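**Lilgate Laboratory reports new method for robotic disassembly of server hardware**

*For release in June*

The Lilgate Laboratory for Automated Recovery announced today the results of a study on robotic disassembly of used data center equipment. The method, named Tuker, allows a single robot arm to plan and carry out the removal of parts from computer trays for which it has no prior drawing or model.

The work was led by Dr. Pirjo Turunen and Dr. Nusrat Khokhar, in partnership with the equipment recovery firm Bangera. A full account has been submitted for peer review, and a preprint will be posted on the laboratory's website.

Server trays differ widely in layout, even within one product line. Most automated systems in use today depend on a stored plan for each model and stop when a part is found in a different place. Tuker builds its plan from close-range images taken at the robot's wrist, and revises that plan each time a part is removed or fails to move as expected.

"The view from above the bench is good for finding the tray, but it is a poor guide to what the fingers are about to touch," said Dr. Turunen. "Once the gripper is down among the heat sinks, a few millimeters decide whether a part comes out or is damaged. We wanted the robot to make its decisions from there."

The wrist camera keeps the gripper fingers in view together with the parts around them. During an approach, the software must tell apart heat sink fins, the hard drive, the processor socket and the memory slots, all of which sit close together, and must allow for strong reflections from bare metal.

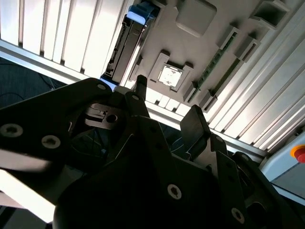
## Results

The team tested Tuker on 200 trays supplied by Bangera, covering 30 different layouts. None of the layouts had been used in training. Over the full trial the robot attempted 1,818 removals of drives, memory modules and brackets. A removal was counted as complete only if the part was placed in the correct bin with no visible damage to the part or to its connector.

Compared with a stored-plan system run on the same bench, Tuker needed fewer calls for human help and recovered more quickly when a latch did not release on the first attempt. Planning added roughly 5 seconds to each removal. The researchers consider this acceptable for recovery work, where trays are not processed at line speed.

The method has limits. Parts held by adhesive were left out of the study, and cables lying across a part remain the most common cause of a stopped run – a problem the group intends to take up next.

"A stopped run is a result we can learn from, and each one was logged with its images," said Vilja Hyvönen, who designed the trial. "Those records will be released with the rest of the data."

## Availability

The planning software and the image set will be released under the name Arkeo for noncommercial research use. Bangera will begin its own evaluation at one of its sorting facilities under a separate agreement, overseen by Naveed Ansari.

Requests for interviews or a laboratory visit may be directed to Mehwish Janjua, Office of Communications, Lilgate Laboratory for Automated Recovery.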